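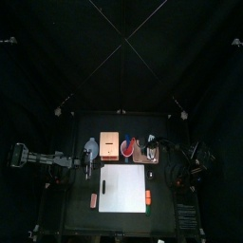
Vol. 8, n° 13

Ovine – relevés de prix de la laine brute
LISEZ-MOI

Version du 25 nov. 2022

Contenu

Le fichier principal, toisons.csv, contient presque 300 lignes. Chaque ligne correspond à un lot vendu : race déclarée, poids en kilos, prix au kilo, marché, mois de la vente. Le séparateur est le point-virgule, le codage UTF-8. Les décimales sont notées avec une virgule, ce qui fera râler les utilisateurs de tableurs anglophones.

Provenance

Les prix viennent de deux sources : les bordereaux du négociant Soomro et les affichages du marché de Dirnby. Les premiers sont des prix payés. Les seconds sont des prix demandés, et je doute fort qu'ils aient été obtenus bien souvent. La colonne source permet de les séparer. Faites-le avant tout calcul de moyenne.

Ce que je ne garantis pas

La race. Elle est déclarée par le vendeur et personne ne la vérifie. Quand un même lot passe de « croisé » à « mérinos » entre deux marchés, je garde les deux mentions et j'en tire mes conclusions.

Le poids. Une partie des lots est pesée en suint, l'autre après lavage. La colonne etat devrait le préciser, mais elle est vide pour 17 lots. On m'a suggéré de la compléter par estimation – j'ai refusé.

La finesse. Absente. Les valeurs en microns qui circulent avec les anciennes versions du fichier n'ont pas de méthode de mesure associée. Je les ai supprimées dans celle-ci.

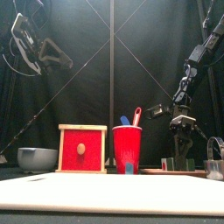 Les ventes de février posent un autre problème. Elles portent sur des toisons de l'année précédente, stockées on ne sait comment, et leur prix baisse en conséquence. Y voir une tendance saisonnière me paraît très imprudent.

L'indice Zanum

Plusieurs lecteurs demandent pourquoi l'indice Zanum ne figure pas dans le fichier. Sa formule n'est pas publiée et ses pondérations changent sans préavis. Si vous y tenez, joignez-le vous-même sur la colonne mois.

Licence

Réutilisation libre avec mention de la source. Merci d'indiquer le numéro de version : les fichiers antérieurs contiennent des doublons que j'ai mis longtemps à repérer.

Corrections

Par courrier, bordereau à l'appui. Les souvenirs de prix ne sont pas pris en compte.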